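Old desktop as a home file server, worth the electricity?

anong_j
Hello all. I am new on the forum, please excuse my English. My name is Anong Jitpraphai and I live in a small unit with my sister. We have an old desktop which I would like to use for keeping family photos and tax papers. It has two drives, 784 GB in use altogether. My electricity plan is with Ornen and the last bill was $146, so I am a little afraid to leave a computer on all day and night. Should I buy one of those small two-drive boxes instead? The Suleo one is $565 without drives, and this is a lot for me.

Gumleaf
Use the desktop. You already own it! Set it to sleep when nobody is using it and wake it over the network when you want your photos. I did this for years and never noticed it on the bill.

pete.of.moe
Disagree with Gumleaf. Wake over network is fine until the day it doesn't wake, and then it's your sister ringing you at work. Small box, low power, forget about it. Look for a second-hand Suleo, they come up often.

Gumleaf
Second-hand with whose worn-out drives in it? No thanks.

pete.of.moe
You buy the box empty, mate. Read what I wrote.

anong_j
Thank you both, please do not argue because of me. I have borrowed a power meter from the library (I did not know that libraries lend them) and I will measure for one week before I decide. One more question. My cousin says that if I have two drives with the same files, then I have a backup. Is he correct?

soriano_fan
No, he isn't. If you delete a folder by mistake on a mirrored pair, it is gone from both. Keep another copy on a USB drive at a relative's place. I change mine over every April when I do the rates.

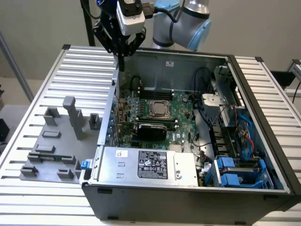 Last edited by anong_j at 7:42 pm

Somebody asked me by message what kind of computer I mean. It is the ordinary sort, with a black case, a green motherboard and the memory slots in a row near the processor. The meter is now on its third day. When it sleeps the number is very low, but my sister opens the photos many times in the evening, so it does not sleep so much as I hoped.

Gumleaf
Change the sleep timer to 20 minutes. And tell your sister to copy her favourites to her phone.

pete.of.moe
Or buy the box.

anong_j
I will try the timer first. For the extra copy I have asked my aunt, she has a dry cupboard and she agreed. Does the USB drive need to be encrypted if it has our tax papers on it?

soriano_fan
Yes, I would. Write the password on paper and keep it at your own place, not in the cupboard with the drive.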